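Can a gripper refill a stapler yet? How to try it

Short answer, sort of. Small desk chores are where most two-finger grippers still fall down, and a stapler is a good cheap test. Takes one afternoon. Notes below are from our bench at Clunau.

What you need: a desk stapler, a box of staples, a plain light surface, tape, a hand-held gripper or an arm if you have one.

1. Open the stapler all the way. By hand first. Learn which part moves.
2. Lay it on it's side. Light surface, nothing else nearby.
3. Come in from the nose end, jaws closed. Stop short. Check you're lined up before you open anything.
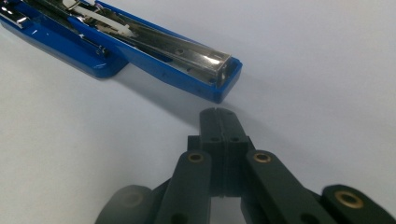

Jaws closed, just short of the blue end. Metal staple channel inside.

4. Open the jaws only as wide as the strip of staples. Too wide and you hit the side walls.
5. Drop the strip in, legs down. Don't push. If it tips, back off and start over.
6. Close the stapler with a flat press from above. Tape the base down if it slides, it will.

Do 200 tries if you can stand it. Fewer than that and you're just looking at luck. Write down every miss, also the dumb ones.

Where it goes wrong: shiny metal. Glare throws off the camera, so move the lamp before you touch the settings. Step 5 is the other one. A person feels the strip seat, the gripper doesnt.

So no, not ready for the supply closet. Picking up a closed stapler and putting it in a drawer, fine, try that first if you're new.

Vinzenz Gasser, November 30, 2024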